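Keeping an Older Desktop in Service: Notes on a Household Policy

04/04/2025
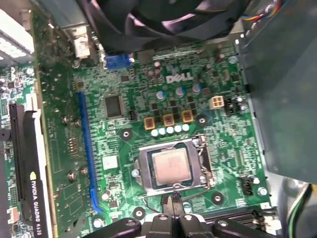

A Dell board with the processor uncovered and the retention lever raised.

In January this household adopted a written policy on the replacement of equipment. The word "policy" may seem large for a document of one page, kept in a kitchen drawer with the appliance manuals. It has nevertheless settled several questions that used to be argued afresh each time something slowed down or made a noise, and readers of this blog have asked to see how it works.

The policy applies to any item that cost more than 49 dollars when new. Items below that figure may be replaced at the discretion of whoever uses them most. Items above it are subject to a waiting period of one month, during which the owner of the item is expected to find out what is wrong with it, what a repair would cost, and whether the household still needs the thing at all.

The last of these has proved the most useful. Two items have left the house since January without being replaced. One was a bread machine from Kollis, which had not been used for more than a year before it stopped working. The other was a second printer. Neither has been missed.

The desktop computer in the study was the first large item to come under the new rules. It is used for household accounts, correspondence, photographs and the preparation of this blog. By the end of last year it had become slow to start and loud in operation, and a replacement from Rollero had been selected at a price of 591 dollars. Under the former arrangement, which was no arrangement, the order would have been placed that same evening.

The waiting period was observed instead. The first week was given to the software. A large number of programs were set to open at startup, several of them left over from devices no longer owned. These were removed. An old backup utility was found to be copying the same folder every night to a drive that was nearly full, and it was replaced with the weekly schedule described in an earlier post. Starting the computer now takes less than a minute.

The second and third weeks were given to cost. A larger solid-state drive and additional memory were priced, together with a small tube of thermal paste and a can of compressed air. The household also considered a refurbished machine offered by Briem, a shop across town, at 425 dollars. It was a fair price for a sound product, but its specifications were close to those of the computer already in the study, and the offer was declined.

In the fourth week the parts were ordered. The total came to slightly more than the threshold for a new waiting period, and some discussion followed as to whether a repair should itself be subject to delay. It was agreed that it should not. The policy has been amended accordingly, and the amendment is dated and initialed in the margin.

A few remarks on record keeping may be of interest. Each item covered by the policy has a card. The card shows the date of purchase, the price, the place where the receipt is kept, and any work carried out. The cards are stored in a Sarel index box that previously held recipes. A spreadsheet was considered, but it would have lived on the computer, and the computer was the item most likely to be out of service when its own record was needed.

The card for the desktop is now full on one side. The card for the vacuum cleaner is full on both, and a continuation card has been attached with a paper clip. The washing machine, which has given no trouble, has a single line.

Correspondents have raised two objections to the policy. The first is that a waiting period is impractical for necessities. This is accepted. The refrigerator, the furnace and the water heater are exempt, and a short list of exemptions appears at the foot of the page. The second is that old equipment uses more electricity than new equipment, so that delay may cost more than it saves. This may well be true in some cases. For the desktop, which is switched on for a few hours most evenings, the difference did not seem large enough to decide the matter. It would be weighed more heavily for a freezer.

There is also the question of what becomes of money not spent. The policy directs that when a purchase is avoided, the price of the item be moved to a separate savings account on the first of the following month. The account was opened with a target of 600 dollars, intended for the replacement of the back steps. Transfers have been made on time – with one exception, which was corrected.

The next item due for consideration is the lawn mower. It has been difficult to start since last fall, and the waiting period will begin when the grass requires cutting. A used model has already been mentioned at dinner. The card has been taken out of the box and placed on the refrigerator door, where it will remain until the spark plug has been checked.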